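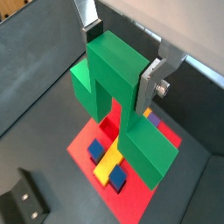

*The green piece in the fingers, over the red board. The board lies in the grey bin.*

6/27/19

Since March I have the Plosum assembly kit on my bench, and several readers asked me to write down what I think of it before they spend their own money. I paid for mine with my own savings, so I owe nothing to the seller. I am also not an engineer. I repaired sewing machines for many years, and now I do small mechanical work at home in Kaltonberg and play with robots in the evenings.

First, what you receive. The Plosum kit is not a robot. It is a set of parts for practising with a robot which you already have: a board, coloured pieces of different shapes, a deep bin to work in, a pair of finger adapters and a licence for the software, which is called Hajji. The price was 2280 for the full set, and the delivery was included. The small set is cheaper but comes without the finger adapters, and I would not recommend it unless you can make your own.

**The pieces**

I like them very much. The colours are strong and matte, and this matters more than I expected. My older practice set was glossy, and every evening when I switched on the lamp the vision program became confused by the shine. With the Plosum pieces I moved the lamp to the other side of the bench and the program continued as before.

The big green one is my favourite and also the most difficult. It has steps, a bit like a letter S or Z with square corners, and you must decide where to hold it. In the beginning I let the fingers close on the foot, and the piece turned in the grip every time I lifted it. Now I hold it by the long middle part, with one finger on each side, and it stays where it is. The manual says nothing on this subject. I wrote to the seller and suggested a small drawing, and they answered politely that they would think about it.

The little square ones are easy to pick and hard to put down well. When two of them must lie side by side, the fingers need room between them and the neighbour, and often there is no room. I now place the small ones first and bring the big piece last. It took me a week to arrive at this order, so please take it from me and save the week.

**The fingers**

The adapters are my main complaint. On my arm one finger is a straight metal bar with a black rubber pad, and the other is a thicker bracket, fixed with a hex nut and bolt. They do hold firmly. But the nut sits on the outside of the bracket, and when I go down near the wall of the bin I must always remember it. Two times I scratched the wall. I would prefer a flat screw head, sunk into the metal.

The rubber pad is glued. Mine began to lift at one corner after 50 cycles, and I cleaned it and glued it again with ordinary contact glue. It has held since then. A spare pad can be ordered, but it must come from Skevitness, the workshop that makes the metal parts, and you pay the postage from there. For such a small thing it is too much.

**The bin**

I was surprised that the walls are so high. At first I thought it was a mistake, because it is much easier to work on an open table. After some time I understood that the walls are the lesson. The arm cannot come from the side, it must come from above and at an angle, and you learn to plan the whole way down before you start. The dark grey surface also helps the program to find the coloured pieces.

The disadvantage is that I cannot see well into the bin when I sit. I stand for the whole session and my back does not thank me. If your bench is high, put the bin on a lower shelf or on a stool. It must not move, so use clamps.

**The Hajji software**

It installs without trouble and the menus are clear. You choose a task, show the arm the positions one after another, and save them. The positions are called "stations", which I found strange for the first days. Playing them back is reliable. I left one sequence running during a long Saturday-style afternoon of other work, and when I came back it was still doing the same thing.

What I miss is a way to change one station without teaching again all those which come after it. If I move the board by the width of a finger, I must begin from zero. The seller told me this will be possible in version 2. I hope so, but I review what I have in my hands today.

There is also a paid service where they look at your recordings and write back with advice. I tried it one time. The answer was friendly and it arrived quickly, but it told me only to go slower, and I knew that already.

**Would I buy it again?**

Yes, the full set, and with some patience. For a school with several arms it is perhaps expensive, and the price would come near 3000 when you add a second board and spare pads. For one person at home who wants to practise careful placing, I did not find anything better made. The pieces have no damage after all these weeks, although I dropped them more often than I like to write.

If you have the kit already and you found a better way to approach the pocket in the board, please write it in the comments. I always come down a little too far to one side, and I correct it by hand in the program, which cannot be the right method. Next time I will write about the cable holder I made from an old bicycle part. It is ugly but it works well.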